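Open day at Pullico: "I prefer that people ask why it is slow"

When I arrived at the Pullico building in Pratholm, the open day was already half over and there was still a line at the coat rack. Begoña Arrieta, who leads the simulation work, came down the stairs with a cup of tea and asked if we could talk while she walked. She had 114 visitors on her list and had shaken hands with most of them.

I asked her what people want to know first.

"They ask if it can cook," she said. "Then they ask the price. I prefer that people ask why it is slow, because then I have something to tell them."

Her group has 11 people. They moved here from a smaller office in Kerslake, and she still speaks of the old place with some affection, mostly of the bakery beside it. The demonstration room is on the second floor. One half is for the real arms, and the other half has chairs and a large screen for the simulated ones. I expected the visitors to stay with the real arms, but the chairs were full.

Telmo Palacios was at the keyboard there. He builds the virtual tables and all the things that stand on them. He told me that he has made 200 objects so far and is satisfied with maybe half.

"A cup is easy," he said. "A plant is terrible. I worked on one plant for most of November, and my daughter said it looked like a pineapple." 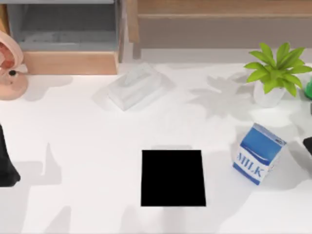 Palacios likes to begin with a table that looks like somebody's home, and he lets the visitors complain about it. A boy from a school in Mesden wanted to know why the milk was leaning. An older man was more interested in the tissue box, which is transparent and hard to see against the white table. "He found the difficult one by himself," Palacios said. "For a camera, clear plastic on white is not a nice thing."

Arrieta says they ran 1565 trials before she agreed to show anything in public. I asked if she was nervous today.

"In the morning, yes. Now I am only hungry."

She went to look for a sandwich, and Palacios turned back to the screen — a girl in the front row had her hand up.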